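# Keeping the Rokero sorting cell running

Kamol Boonyarit and Stavros Kneževič
2020-01-24

## 1. Setup

The Rokero cell is a small arm on a bench plate with a suction tool, a tray feeder and one overhead light. It picks small consumer items from a tray and places them in bins. We took it over in October from the previous group, who left a two-page setup sheet and a box of spare cups.

The arm runs from a Beltis controller under the bench. Air comes from the shop line through a regulator. The old sheet did not give a pressure, so we tested a few settings and marked the one that worked on the dial with a paint pen.

## 2. Test items

Earphones gave us the most trouble. A suction cup needs a flat face, and a cable has none. If the cable is not coiled the same way each time, the cup lands on a gap and the vacuum switch never closes. We ended up preparing every set by hand before a run. Coiling, strapping and checking the small plastic parts took longer than the run itself.

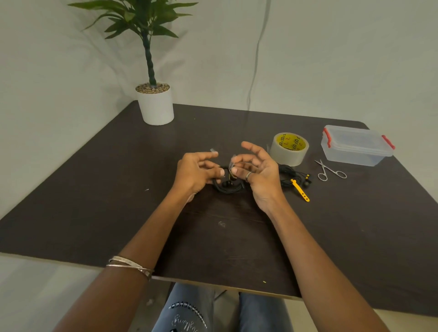
We logged 800 picks over the term. Most of the failed ones were on cabled items, and the rest came in one bad afternoon when the cup had split.

## 3. Maintenance

Our routine before each session:

- Wipe the cup and look for cracks at the lip.
- Home the arm and check it against the scribed mark on the plate.
- Drain the air filter bowl.
- Run 20 empty cycles at low speed.

The cup gets replaced after 30 hours of running. Stavros keeps the hours in the notebook on the shelf.

## 4. Repair

The wrist joint began to drift in the second half of the term. We suspected the encoder, but the fault was a loose set screw on the pulley. We tightened it, added thread locker and taught the bin positions again. The Onyshchenko manual lists the screw size wrong; it is a 2 mm hex. The feeder still jams when the tray is overfilled, and we have not fixed that.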